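Sorting the Bathroom Shelf: Speaker Notes
Spring series at the Grenddale branch library, talk 2 of 3
Notes by Rosaura Llanos, posted 28/01/2022

Welcome and housekeeping first. Coats on the rack, restrooms down the hall on the left, and please do help yourselves to coffee before I get going, as I'm going to keep you a little while. Thank Hernán Tamayo for setting up the chairs. Mention that Macario Figueroa is doing the third talk, on pantries, and that there's a sign-up sheet by the door.

Then start with the shampoo question. Ask for a show of hands: who has more than one bottle of shampoo open at home right now? (Wait. Let them laugh. Put my own hand up.) 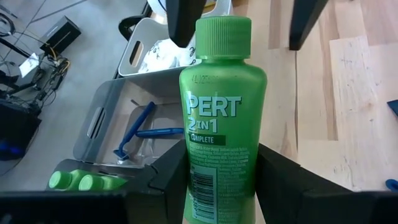 Reading time: 5 minutes

I love a bottle like Pert 2 in 1 for teaching, because you can read it from across the room. Big white letters on green, and you know what you've picked up. So much of what we keep in the bathroom is small and dark and says what it is in type you'd need a magnifying glass for, and those are the things we end up buying twice. My first bit of advice tonight is to let the easy things lead. Pick up what you can name at a glance and give it a home, and by the time you get to the mystery tubes you'll have some momentum.

Now, bins. I can talk about bins all evening, and my husband will tell you I have. What I like for toiletries is a plain plastic bin, open at the top, with a handle hole in the side so you can pull it toward you off a shelf. No lid! A lid is one more thing to put down somewhere when your hands are wet, and after a week it lives behind the toilet.

Say something here about size. The bottle should stand up in the bin with its cap showing over the rim. If it disappears, the bin is too deep and you will be digging. If the bottle tips every time you slide the bin out, go smaller, or pack something beside it to keep it company. Wálter Mamani asked me last June whether shoe boxes would do. They will, for a dry closet, and I'd much sooner you started with shoe boxes tonight than waited for a trip to the store.

(Pause for water. Check that the back row can hear.)

The next part is how I sort, and I'd ask you to try it my way once before you change it. I go by the job a thing does. Hair in one bin, shaving in another, soft goods and packets in a third, and a last one for whatever is left. Families often want a bin for each person, and that can work very nicely, but then you find three tubes of the same toothpaste in three bins and everybody swears theirs is the only one.
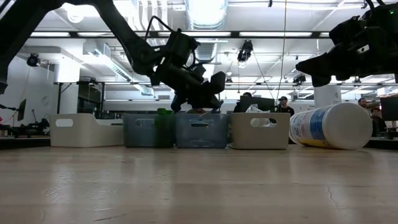 And line them up side by side while you work, all in a row, before anything goes back on a shelf. A row keeps you truthful. You can look along it and see which bin is filling too quickly and which one hardly has a reason to exist. The see-through kind is kind to you here, since you get a hint of what's inside without lifting anything out. The solid kind looks calmer on an open shelf, I'll give it that, and I mix the two without a bit of shame.

Big round containers are the troublemakers. They won't share a bin with anything, so let them sit next to the row and find them a spot of their own afterward, on the floor of the closet or at the end of a shelf. Please don't build the whole system around one tub.

Tell the Abelardo Chávez story if there's time. He emptied one bathroom cabinet and counted 53 hotel soaps, and he still couldn't part with the ones from Espinoza, where he'd had his honeymoon. We kept those in a dish on the windowsill. The other soaps went into a box for the shelter.

Razors: leave the clear guard on the head when you store them. You'll be reaching into that bin half asleep one morning, and your fingers will thank you. Tubes go in cap down if they'll stand, and flat if they won't.

Last thing before questions is the practice table. Everyone gets a turn. Take it all out, lay it down where you can see it, and only then begin putting things away.

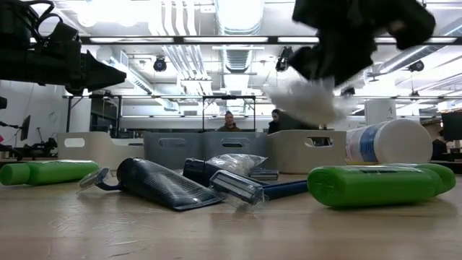

Toiletries laid out on the table, with the bins lined up behind.

Give them ten minutes with this and walk around. Someone always begins by tidying the table itself, making pretty rows, so nudge them gently toward the bins.

Questions. Likely ones: labels (yes, if other people live with you), how often to redo it (whenever a bin won't slide), and what to do with half-used bottles (put the oldest in front and finish it). Handouts are by the coffee. Remember to return the library's extension cord to Hernán.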